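Davina Nisbet
8/21/25

Can a machine do chores yet? A thread, because I've been chewing on this all week and I'm way too excited to keep it short.

1/ Starting with the least glamorous chore I can think of: clearing a table with somebody's phone on it. In simulation, so no real phones are at risk.
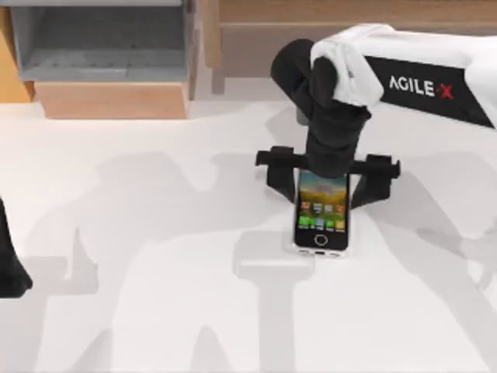

Shona Dalgleish wants to know why anyone would start with a phone when the laundry is right there, and could I please get back to her when the thing folds a fitted sheet.

2/ Fair! I can't fold a fitted sheet either. But the phone is a sneaky good test. It's thin, it's stiff, it's slick, and it has one side you really don't want to squeeze. Standing on end like that, it'll tip if you brush it. A towel forgives you. A phone does not.

3/ Look at how much room those fingers have on both sides. Every beginner (me, me, me) thinks the hard part is the squeeze. For me it's been everything before the squeeze. Come down a hair too far to one side and you knock the phone flat before you've closed anything.

4/ And flat is the worst! Try picking your phone up off a smooth counter with two fingers in oven mitts. You'll slide it to the edge and tip it off into your palm. You've done that since you were a kid and never once planned it. A robot has to be taught the slide, or it has to be taught to want the slide.

5/ So where are we? My scorecard from the little chore list I keep, which I call Brira for no reason I can remember. It has 41 chores on it, all things I do at home or in the repair shop in a normal week.

6/ Six of those I'd hand over tomorrow. Vacuuming open floor. Mowing a plain lawn. Moving a full tote from one end of the shop to the other. Sorting screws by length, if they come down a chute one at a time. Running the dishwasher, meaning the washing part (yes, I'm counting it, it's a robot that lives in a box). Watering the seedlings.

7/ Notice what those have in common. The world got tidied up for the machine first. Somebody picked the socks up off the floor. Somebody built the chute. Loading the dishwasher is NOT on my list of six and I'd cry happy tears if it were.

8/ Then there's a middle pile, the "it can do it while you stand there" pile. Wiping a counter. Putting cups on a shelf. Setting a phone on a charging stand. I've seen good demos of all of these and I love every one of them, and I also watch the number of tries at the bottom of the screen.

9/ Ieuan Lloyd asked me what number would impress me. Good question. For a phone, I'd want 201 clean pickups in a row, with the phone in a different spot and at a different angle each time. Two hundred to prove it and one for luck. At home, one drop in fifty is a cracked screen by spring.

10/ Is sim cheating? I used to say yes. I've come around. You can run the same pickup all night, move the light, move the table, swap the phone, and you don't sweep up any glass. What it won't give you for free is the greasy thumbprint, the floppy case, the cable somebody left plugged in.

11/ The cable! Angus Pollock brought that up back in February and I waved him off. He was right. Half the phones on my shop bench have something hanging out of the bottom. Lift one of those and you've lifted a cup of coffee too.

12/ What gets me going is two arms. One hand steadies, one hand works. Nearly every chore I hate is a two-hand chore: lids, trash bags, pillowcases, getting a battery cover off without flinging it across the room. Give me a decent pair of slow, careful hands and I'll wait an hour for the pillowcase. I'll be asleep on the couch anyway.

13/ So my answer is some chores, in some rooms, with a person nearby. That's a lot more than I'd have told you three years ago! Shona, the fitted sheet is number 41 on the list. I'm leaving it there.

14/ Tell me the chore you'd give away first. Jessie Tosh already claimed "scraping labels off jars" and I'm adding it tonight.

41 replies · 201 likes · 6 shares

Contact | © Davina Nisbet | Back to top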